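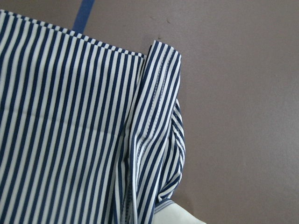 One reply to my last post said the whole problem with buying less clothing is that the cheap stuff wears out in a season, so you end up back at the store anyway. Fair point. I'm going to answer it in a thread so it doesn't get buried.

Background for anyone new: I stopped buying new clothes last October. Shoes, socks and underwear are exempt. Secondhand is allowed but capped at 12 pieces for the year. I'm at 6.

I didn't set a rule about quality. I should have. Two of those 6 were mistakes, both bought because they were four dollars and I was already standing in line.

So, on things wearing out. I went through my closet on 6/9/24 and wrote down what had failed and how. Nearly all of it was small. Buttons gone, a hem down, a seam open under the arm, one zipper that separates at the bottom.

Only one shirt was past saving. The collar had frayed through on the fold and the cloth was thin at both elbows. I cut it up for rags and kept the buttons.

Seams under the arm are the most common failure for me. Turn the shirt inside out, pin the two edges, backstitch along the old line and go half an inch past the hole at each end. If you only sew the hole itself it opens again next to your stitches.

Thread matters more than I expected. I bought a spool of Hasix all-purpose in navy and one in white and that has covered almost everything I own. Bargain bin thread snapped on me twice in one evening.

Striped shirts are easier to mend than solid ones. Put the stitch line along the edge of a stripe and use the darker thread. Plaid is harder. Plain white is the worst, everything shows.

Washing is where most of the wear comes from, in my opinion. I used to wash a shirt after one wear out of habit. Now I hang it up by the window overnight and wear it again if it smells fine. Cold water, inside out, no dryer for anything I care about.

Someone asked what I do about drying in an apartment. Folding rack in the bathtub. It takes a day in winter. I don't have a better answer.

Zippers I don't do. There's an alterations counter called Güneş two blocks from my bus stop and they replaced a jacket zipper for 10 dollars. It took them a week. They also took in a pair of pants I'd given up on.

If you have never been to an alterations place, just bring the thing in and ask. They'll tell you if it isn't worth it. They told me that about a coat lining and I left it alone.

For secondhand I mostly go to Urkance, the one by the post office. Men's shirts are sorted by color and not by size, so plan on some time. Check the collar fold, the cuffs and the underarms before you check anything else. Hold the cloth up to a light. If you can see thin spots, put it back.

I tried the Jillorari app too. The prices are okay but shipping ate most of the savings, and "medium" meant three different things from three sellers. Ask for the measurement across the chest, pit to pit, and compare it with a shirt that fits you.

Money, because that got asked the most. The year before this one I spent a little over 400 dollars on clothes, going by my card statements. I never felt like I was shopping much. It was a shirt here, a sale there.

I haven't added up this year yet. I'll post it when the twelve months are done, with thread and alterations included so it's a fair comparison.

Back to the original reply. Yes, some cheap clothes really are junk. I have a T-shirt where the side seam twisted around to the front after two washes and no amount of sewing fixes that. It's a sleep shirt now.

But most of what I used to call worn out was a missing button and me not wanting to deal with it.

Next thing I want to learn is turning a collar, where you take it off, flip it and sew it back on with the good side out. If you've done it on a regular dress shirt, tell me how long it took and whether you did it by hand.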